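Looking after a whiteboard at home or in the workshop

Last updated 9th January

A whiteboard on the wall of a garage, laundry or home office will give years of service if it is wiped properly and kept supplied with markers that work. Most of the boards people throw out have nothing wrong with them except a build-up of old ink and the wrong cleaner. The notes below cover day-to-day wiping, ghosting, markers and the rail along the bottom, which is the part most often forgotten.

Daily wiping

Use a dry microfibre cloth or a felt eraser and wipe from the top down. Circles push the ink dust around and leave a grey haze. Wash the cloth when it starts to leave colour behind. A felt eraser can be vacuumed with the brush attachment, or knocked against a fence post outside.

Don't use your hand. Skin oil stays on the surface and the next lot of ink grips it.

Weekly cleaning

Mix one part isopropyl alcohol with one part water in a spray bottle. Spray the cloth, not the board, so that liquid doesn't run down behind the trim. Go over the whole surface, then dry it with a second cloth. Keep the window open and keep the bottle away from heaters. We use the Kustik spray bottle because the trigger doesn't leak, but any bottle with a fine mist will do.

Avoid scouring powder, cream cleanser and the white melamine sponges. They work the first time, but they dull the finish and after that every mark is harder to shift.

Old marks and ghosting

Ink left on for a fortnight or more will usually leave a shadow. Draw over it with a fresh black marker, wait a few seconds and wipe both layers off together. The solvent in the new ink loosens the old. This also works on permanent marker, though it may take 3 goes. Small grey smudges that stay put after that can be dabbed with neat isopropyl on a cotton bud. 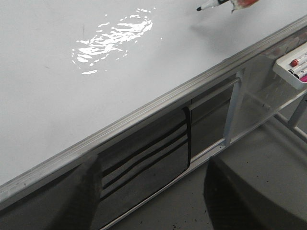 Check your progress from the side. Stand close to one end of the board and look along it towards the light – haze and dried streaks that don't show from the front will show up there. Glare can hide a smudge, so move your head a bit and look again.

Markers

Store them lying flat. Stood with the tip up, the ink drains away from the nib and they write faint. Stood with the tip down, some brands leak into the cap. A shallow tray at the edge of the board does the job, and if you can only fit a few, keep one black and a couple of colours there and put the rest in a drawer.

Push the cap on until it clicks. A marker left open over lunch may come back if it is capped and laid flat overnight. If it is still scratchy in the morning, bin it. Putting a dry marker back in the tray is how you end up with a tray full of dry markers.

The Hollis refillable markers cost more to begin with but the nibs can be swapped. The Vuvico ones are fine for shopping lists and job lists.

The rail and ledge

Aluminium rails with grooves in them collect ink dust, and it ends up on sleeves and on the floor. Run a dry paintbrush along each groove every month or so, with a vacuum nozzle held just under it. Follow with a damp cloth and a drop of dishwashing liquid. Grey scuffs on bare aluminium can be rubbed lightly with a damp cloth and a little bicarb, but keep the paste off the writing surface.

Clip-on trays should come off for a wash in warm soapy water. Dry them fully before they go back. If the clip has gone slack, a thin strip of Ellach foam tape behind it will take up the play.

Hanging height

For adults, a bottom rail 90 cm off the floor is comfortable. If children are going to use it, drop it to 60 cm. Fix into studs where you can, and check the screws each August when you do the smoke alarms.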